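Prendoten Residence Services
Kitchen Care Bulletin, revised 4/27/21

Cleaning and Storing Shared Rice Cookers

Residents are asked to unplug the cooker and let it cool fully before any cleaning begins. Leftover rice should be removed within two hours and refrigerated in a covered dish. Starch that has dried onto the pot will loosen after a soak in warm water with mild dish soap. Steel wool and scouring powder must not be used.

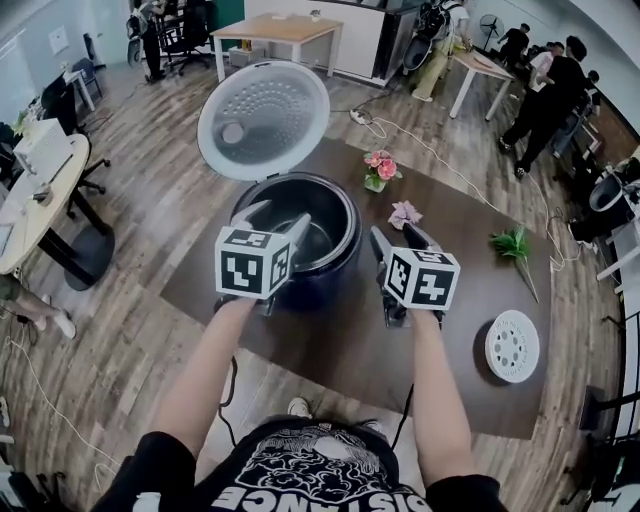 Mineral film is a common complaint in buildings with hard water. Fill the pot halfway with water, add 2 tablespoons of white vinegar, and let it stand before rinsing. A metallic inner bowl, such as the one inside the black cooker, should be dried with a soft cloth so that spots do not form. The outer body is to be wiped only and never placed under the tap.

Lids hold odors longer than pots do. Where the inner lid can be removed, wash it after each use and clear any blocked holes with a soft brush.
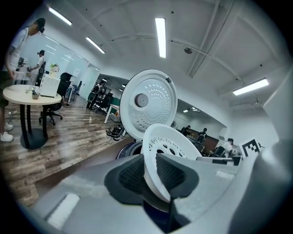
Let all parts air dry on a rack before putting them back together. Cookers left unused for more than 7 days should be stored with the lid slightly open. Replacement gaskets may be requested from the Itiso Building office, extension 678.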